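Gendusham Church to Open Evening Course on the Psalms

GENDUSHAM, March. Wilbridge Fellowship will begin a Saturday evening course on praying the Psalms next month, led by Hauwa Bassey and Danjuma Nwankwo.

The course runs six weeks and takes up one psalm of lament or thanksgiving at each meeting, starting with Psalm 23. Participants read the text aloud, keep silence, and then talk. No Greek or Hebrew is needed.

"Many of us were taught to study the Psalms and never to pray them," said Bassey.

Registration is free and limited to 47 places. Study booklets are provided. 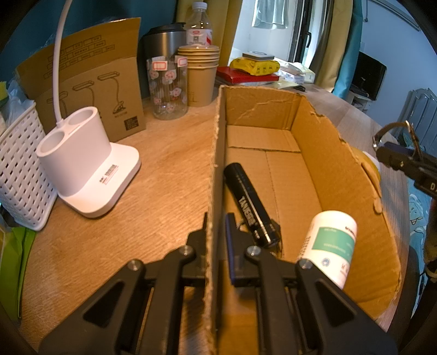
An open cardboard box on a wooden desk.

Contact: Abimbola Garba, Wilbridge Fellowship office | © Wilbridge Fellowship | Back to top

Related
Lent Readings Now Available
Notes on Psalm 47
Choir Returns in March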